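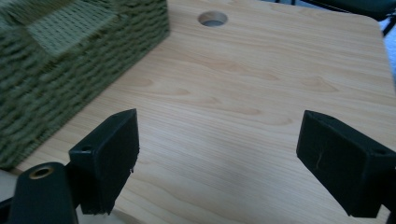
Orkico two-finger hand gripper, with replaceable finger blocks

Stocked by Allbridge for labs and small workshops. Price $1,932 for the pair, left and right hand sold together. Spare finger blocks come in packs of 10.

The maker's sheet calls this tool "safe by design." We sell it and we like it, but we would ask you to read that phrase slowly. A tool held in a person's hand has no fence around it and no light curtain in front of it. Most of the robot safety rules people quote to us were written for machines bolted to a floor. Some parts carry over. A lot of them don't, and a sticker on the box doesn't settle which.

What the sheet gives you is a closing force limit, set at the factory to 30 newtons. Fine. It was measured with new blocks, flat against a test pad. It doesn't say what happens at the corner of a block, where the same force lands on a much smaller patch of skin. If your site's risk assessment copies the number without asking where it was measured, do it again.

What we'd check before each shift:

Look at both inner faces. A faint scratch on a black block is ordinary wear. Fibers or chips at a corner mean the block gets a closer look, and if a fingernail catches on it, swap it.

Check the screws at the top of each finger. The sheet says to tighten them "as needed" — that's no interval at all. Gudeta, who run several pairs, check theirs every 10 hours of use and write it down.

Open the fingers all the way and look at what is between them. Bare table is what you want.

Clear the route to the object as well. Baskets are a fair test: thick braided ones give under the fingers, and people squeeze harder than they need to. Tables with a cable hole deserve a thought too. Decide beforehand whether anything is allowed to run through it while the tool is in use.

On certificates: the box includes a declaration from the maker. It is a statement by the company about its own product, and no outside lab has signed it. That may be enough for your insurer. Ask them in writing.

Fits the Zotstead wrist strap (sold separately). We don't recommend the strap for long sessions, whatever the leaflet says about comfort.

Page last revised Jul 23, 2019.

Comments (3)

benchrat: Does the force limit hold if you fit third-party blocks? Mine are a bit thicker.

Allbridge shop: We don't know, and the maker wouldn't give us a figure. Treat it as untested.

millside_tools: Bought two pairs. Good tool, poor manual. The screws on one pair were loose out of the box so please do check.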